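# Looking after the two-arm table

Hello again from the back bench at Sulcombe! I promised in the February issue that I'd write up how we keep the cube table going, and a few of you have been nudging me ever since, so I've finally sat down and done it.
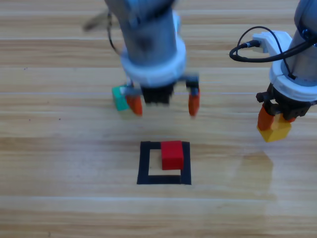
## Fingers first

I always begin with the orange fingers, before I've even switched anything on. They do all the touching, so they take all the wear, and a finger that has worked a little loose is very hard to spot while the arm is moving. With the power off I take hold of each one and give it a gentle wiggle, side to side and then front to back. If I feel any play I snug up the screws by hand with the short driver (please put it back in the blue tin, I've bought three of them now).

Then I wipe the tips with a barely damp cloth. Cubes get handled by people, people eat chips at their desks, and a greasy cube will slide out of a grip that was perfectly good the day before. The cubes get a wipe too. We lost most of an afternoon to this last month, with Bahman Khosravi and me both convinced that the force setting had drifted. I had the manual open and a pot of coffee on before Bahman rubbed a thumb across the yellow cube and made a face.

We change the fingers after 400 hours on the counter, worn or not. Jindley, who do our spares, will sell you up to 20 in a bag, and I'd say get the full bag if you have the drawer space. Mark the bag with the date it came in. Old stock goes at the front!

## Cables

My least favorite job, and the one that has caused the most stoppages. Each arm has a black cable up by the wrist that needs a proper loop of slack in it. Too tight and the wrist tugs on the plug every time it turns. Too long and the loop swings about, and sooner or later it finds something to catch on.

What I do is put the arm in slow mode and send the wrist to the far end of its travel one way, then the other, and just watch the loop. It should open and close without ever going straight. On the white bracket, look closely at where the plug goes into the tab. I push it home with a thumb and then look at the strain relief for any whitening or small splits in the rubber. If there's a split, swap the cable that day. I have tried tape. The tape lasted until lunch.

While you're up there, check that the white ring is still snug on the wrist. Ours had crept around by a hair over the winter, and the left arm kept reaching slightly short of where we told it to go. I blamed the software for a week — sorry, Mishra people, your software was fine.

## The taped square

We use a square of black tape on the wood as the home spot, and every offset we've saved is measured from it. So the tape matters a lot more than it looks like it should. Press the corners down with a fingernail when you start. If one is lifting, peel up that whole strip and lay a new one along the pencil line, and don't just stick a patch over the top, which leaves a step that a cube can rock on.

After any re-taping you need to run the reference routine again with the red cube. It takes 29 minutes if nothing goes wrong. I know it's dull. I bring knitting.

## Moving both arms together

Once each arm is behaving by itself, I run them both at quarter speed with the cubes out on the table, and I keep my hand on the stop button the whole way through. I'm watching the space between the wrists, mostly. The arms share a fair bit of table in the middle, and the keep-out zone that's supposed to hold them apart gets wiped if someone loads an old program. (It was me, in case you were wondering.) The right one to load is number 159, and it's written on the inside of the cabinet door in green marker.

If you hear a tick from a gripper as it opens, stop and look for grit in the slide. A soft brush clears it nearly every time. Don't use the air line, please! It only drives the dust further in, and then I have to take the whole gripper apart on the kitchen table.

## Odds and ends

The Gronorer grease has arrived and it's on the second shelf. A dab the size of a grain of rice on each slide is plenty, and wipe off whatever squeezes out.

I've started a notebook that lives next to the stop button. Write down what you changed, even if it seems too small to bother with, and put your initials by it. Bahman is going to type it all up at some point, so do try to be readable.

If anybody wants to shadow me on the next finger change, drop me a note and I'll save you a stool.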